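**Doblar camisetas en la cama**

**Nuria_Mamo:** La mesa me queda baja, así que doblo sobre el colchón.

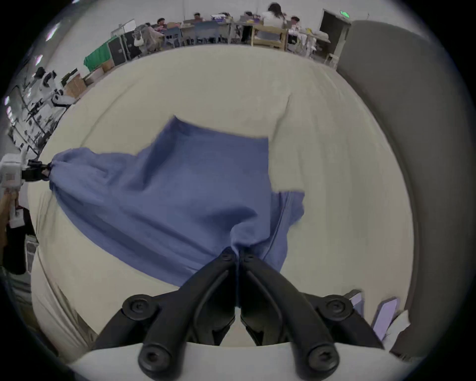

*Tela azul, aún arrugada.*

**Ridwan P.:** Estírala primero por las puntas – con 3 tirones vale.

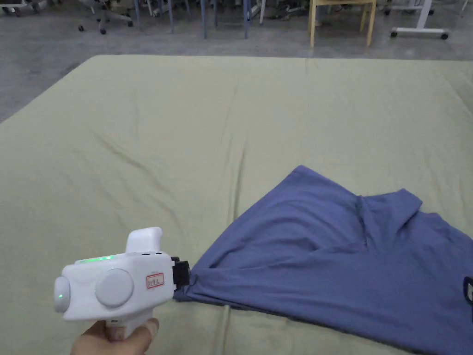

## Mangas

**Dragica:** No, primero las mangas.

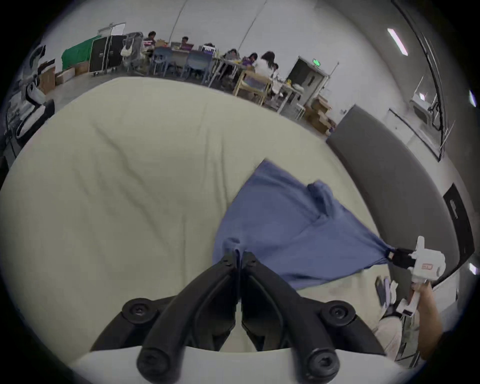

*La tela azul, tirante sobre la cama.*

**Nuria_Mamo:** Sigo con pliegues en el centro.

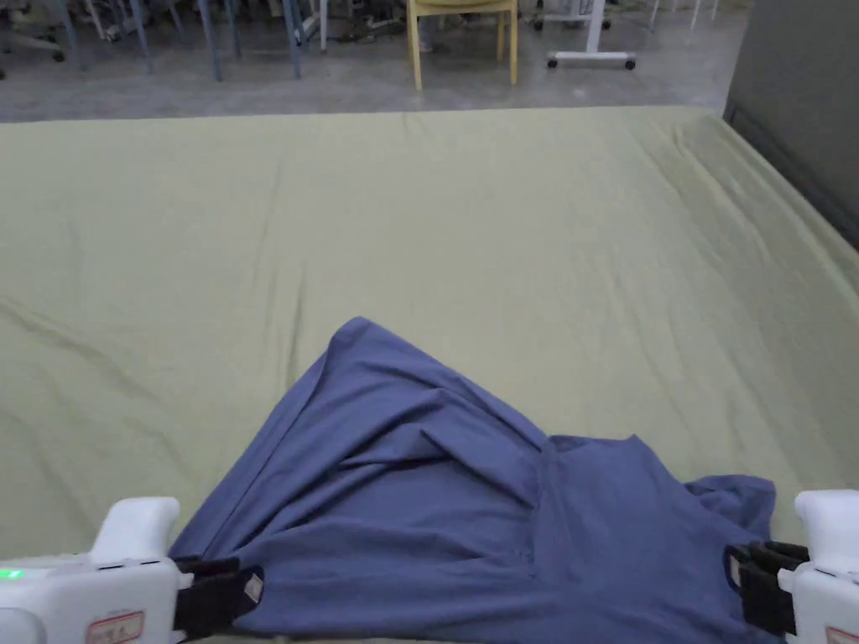
**Benedita:** Yo plancho antes. En blando nunca queda recta.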